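Orange carrot legend

The orange carrot legend is the popular claim that carrots are orange because Dutch growers bred them that way to honor the House of Orange. It is told in garden books, seed catalogs, market stalls and classrooms, usually as settled fact. Evidence for the color change itself is fair. Evidence for the reason given is close to nothing, and most retellings cite only other retellings.

The claim

In its usual form the legend says that all carrots were once purple, that Dutch farmers of the 1600s wanted to show loyalty to their ruling house, and that they crossed purple, yellow and white roots until they got an orange one. A longer form adds that the new carrot was presented to the court. The court, the date and the grower change from one telling to the next, and the grower is rarely named at all. Some versions have the carrot created by a single farmer in a single season, a feat that would have surprised any plant breeder of the period.

Background

Carrots are generally thought to have been first grown as a root crop in Central Asia, in the region of present-day Afghanistan and Iran. The early cultivated roots were mostly purple or yellow. They moved west through the Middle East and into Europe over several centuries, and purple, red, yellow and white roots are all mentioned in European sources. Old color words are a poor guide, however. A writer who calls a root "red" may have meant purple, deep orange or something in between, and English had no common use of "orange" as a color word until the fruit was well known.

Orange roots are reasonably clear in Dutch and other paintings of market stalls and kitchens from the 1500s and 1600s. The Netherlands was also a center of vegetable growing, and several orange types that fed into later Western varieties carry Dutch names, among them the Horn carrot, linked to the town of Hoorn. It is fair to say that Dutch growers did much to improve and spread the orange carrot. It is a large step from there to say that they invented it, and a larger one to say why.

Evidence and lack of it

No document from the time has been produced in which a grower, merchant or official says that the carrot was bred as a political gesture. Supporters of the story point to the match in color and name. This is thin. The House of Orange took its name from a place in southern France, and the name of the place has a separate origin from the name of the fruit. The link to the color was made later by people who liked the pun, and it was certainly in use in Dutch politics, but a pun in use is no proof that vegetables were bred to fit it.

There is one episode that is often offered as support. In the late 1700s, when feeling against the House of Orange ran high, carrots shown too openly at market are said to have been treated as a provocation. Even if this is accepted as told, it shows that people later read a meaning into a vegetable that was already orange. It says nothing about how the vegetable came to be.

A simpler account is available. Orange roots may have appeared among yellow ones and been kept by growers who liked them. Purple carrots can color soups and cookware, and that may have counted against them in the kitchen, though this too is repeated more often than it is tested. Taste, shape and yield are also put forward. None of these accounts is proven in detail. They have the advantage of asking for less.

Spread of the legend

The food historian Giuliana Mamani, in her study The Kwofie Papers, went through 80 household and gardening manuals held in the Nillau collection and found the patriotic story in only eight of them. Two were the work of the same writer, who had moved the event by 60 years between one book and the other without comment. Mamani takes this as a sign that the story was a late arrival in print. Her sample is small and drawn from one collection, so the finding should not be pushed very far, but it does fit the silence of the older sources.

The Skondham Vegetable Fair, which for years printed the legend on its souvenir bags, changed the wording to "some say" after complaints from visitors. The Judside Seed Almanac has kept the full version, court presentation included, and gives no source for it.

Related claims

The legend often travels with a second one, that eating carrots gives people unusually good night vision. This grew out of British publicity during the Second World War. Carrots do contain beta carotene, which the body turns into vitamin A, and a serious lack of vitamin A does harm sight in dim light. Extra carrots do little for people who already get enough. How far the wartime story was meant to hide the use of radar - and whether anyone on the other side believed it - is disputed, and the confident version of that tale deserves the same caution as the Dutch one.

In popular culture 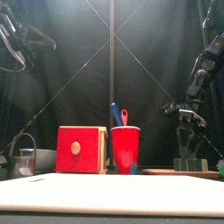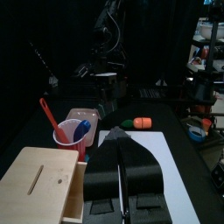 The orange carrot has become so standard that other colors are commonly sold as novelties, under labels such as "rainbow" or "heritage." Packaging, cartoons and children's books rarely show any other kind, and the habit extends to playthings. The small toy carrot in the second picture follows the usual pattern, with a rounded orange body and a green leafy top, and it can be recognized at once from those two colors. Writers on food sometimes treat this sameness as the lasting effect of a Dutch political campaign. A more modest reading is that one type sold well, seed firms kept offering it, and artists drew what was in the shops.

Heritage labels bring their own problems. Many purple carrots now on sale are modern varieties with orange cores, bred quite recently, and have no special claim to resemble the roots grown in Central Asia a thousand years ago. A purple skin on a supermarket carrot is not evidence of age, whatever the bag says.

See also

Carrot
Beta carotene
Food folklore
History of vegetable breeding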